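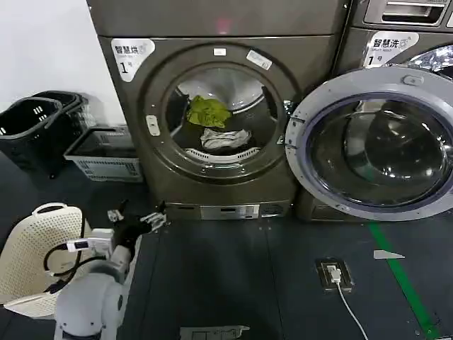

Dryer 1, closed, two pieces in the drum, and the arm down there in the corner. This is the station that ate most of my March. Thread!

1/ So I promised I'd write up the door fault once we understood it, and we mostly understand it now, so get comfortable. Short version: the robot kept thinking the dryer door was shut when it was sitting open by the width of a pencil.

2/ The job is simple on paper. Pull laundry from the washer, into the dryer, close the dryer door, press start, go do something else. We'd done 339 full cycles with nothing worse than a dropped sock.

3/ Then one afternoon I come back from lunch and the dryer is sitting there doing nothing, the robot is parked like it's finished for the day, and the log says "door closed, cycle started." Cold drum. Wet towel. Great.

4/ I blamed the dryer first. Pressed the door with my thumb, click, started right up. Ran it again with the robot. Fine. Ran it again. Fine! You know the kind of bug this is already.

5/ It came back at 4 in the afternoon, when I had my coat on. Same thing, log happy, door not latched. And this time I was watching, and I saw a corner of cloth pinched in the bottom of the seal. Tiny bit. You'd never spot it from standing height.

6/ Our close check was one number. Push on the door, and when the push force hits the limit, call it closed. A latch clicking home and a door squashing a towel corner look pretty much the same if force is all you ask about. I wrote that check. Hi.

7/ Ánh Đinh had been telling me since the winter that we should look at position too, and I kept saying yes yes after the demo. I owe her a lunch, a good one.

8/ Now the part that made me stop calling it a bug and start calling it a safety thing. There was a retry. If the dryer didn't answer after start, the arm went back and pushed harder. And then harder again. I'd put that in for a sticky latch on the old Kolář machine and forgotten it existed.

9/ So picture somebody reaching down to free that bit of cloth (which is exactly what I did, the second time) while the arm is waiting to have another go. It moved toward the door with my hand near the rim. I pulled back, it stopped on its own limit, no one got hurt. I did hit the e-stop and then go sit outside for a bit.

10/ Hemant Nishad wrote it up as a near miss the same evening and he was right to. I was a little grumpy about the form. I'm over it.

11/ What we changed. The retry is gone, completely. One push, and if the door isn't where it should be, the arm backs off, goes slack-safe and asks for a person. It won't move again until that person presses the button, and the button is out of reach of the door on purpose.

12/ The check is force AND door angle now. We also wait for the dryer itself to say it's running before the log gets to say so. Log lines that report what we hoped for were half the trouble. I found nine more of them. Nine!

13/ Also a boring one: the arm now tucks the load toward the back of the drum before it goes for the door. Adds nearly 4 seconds. Worth it.

14/ We tested by trapping things in the seal deliberately. Towel corners, a sleeve, a drawstring (drawstrings are evil). The thick stuff gets caught every time. The drawstring still got past us twice, thin enough that the door latches right over it, so that one's a laundry problem and I'm leaving it open on the board.

15/ Somebody's going to ask if it's fixed. We're at 500 closes since the change with no false "closed," and I want 2000 before I let it run with the room empty. Until then one of us stays in here. I've been getting a lot of reading done.

16/ If you have an arm closing any kind of door, go search your code for the word retry tonight. Tell me what you find, I'd like some company.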